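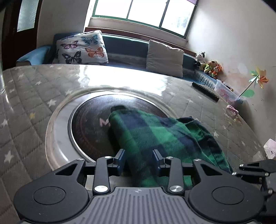
Okay, settling in to tell you all about the Murbridge hillclimb while my notes still make sense. This may run to a lot of posts, so put the kettle on.

First things first, for everybody who has been asking since March: yes, the climb is back on the old road, the full length of it, with the two hairpins above the quarry and that awful bump before the finish. I missed that bump. The cars did not.

We had 36 entries, which for a club event this early in the season is wonderful, and I want to thank every single driver who towed in the night before and slept in a van. I walked the paddock before breakfast and it smelled like coffee and race fuel and wet grass, and I could have stayed there all day.

Now the closed cars. Qianru Dai came in leading the class by 12 points and I really thought she would play it safe (I would have!). She went out on her first run and was quickest through the bottom half by a mile, then got a little sideways at the second hairpin and had to gather it up. Still fastest. You could hear the whole bank go "ooooh" at once.

Puspita Yusof was right behind her in the little Rokeo, and if you haven't seen that car in person, please go see it. It has maybe half the power of everything else in the class and it just never slows down for anything. She brakes so late into the quarry section that the marshals have started leaning back a bit when they hear her coming.

After the first two runs there were 35 hundredths between them. On a climb that long! I kept going back to the timing board to check that I had read it right.

Then the rain came, of course. It only fell on the top half of the hill, so everyone in the start line was standing in sunshine arguing about tires while the radio was telling them it was slick at the finish. Bañuelos, who are looking after Qianru's car this year, left the dry tires on. Puspita's crew swapped to the softer wets, finished with about a minute to spare, and then had to sit and watch them heat up in the sun - I felt for them, I truly did. 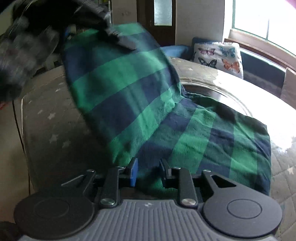 Marlow Hill Fan says the wets were the right call and that they only looked wrong because the rain quit before the third run. I can see that. If it had kept coming down for another ten minutes we'd be having a very different conversation, and I'd probably be calling that crew geniuses.

Anyway, third run. Puspita was slower at the bottom, faster at the top, and lost a little overall. Qianru tiptoed over the bump, kept it straight, and that was enough. She takes the class win and stretches her lead, and she was so gracious about it afterward. The two of them stood talking by the trailers for ages, going over the quarry corner with their hands the way drivers do.

A word on the open cars, because I know I always shortchange them. The Stoditz single-seater finally made it up the hill in one piece after the gearbox trouble at the last round. It was only fourth in class, but the noise it makes between the trees is worth the parking fee all by itself.

Couple of housekeeping things. The spectator bank on the inside of the first hairpin is going to stay closed for the next round too, so please don't hike up there and then be cross with the marshals. Use the field gate instead and follow the rope. The view is nearly as good and there's a food truck.

Somebody asked about car 2113, the blue one with the four-digit number that ran between the classes. That was the course car! It gets its number from the old club register, and no, it doesn't get a time, though I'd love to know what it would have been.

Full results should be up on the club page once the protests window closes. I'll reply to this thread with the link, and if anyone has a clear recording of Puspita's second run from the quarry wall, please send it over, I've only got the sound of it.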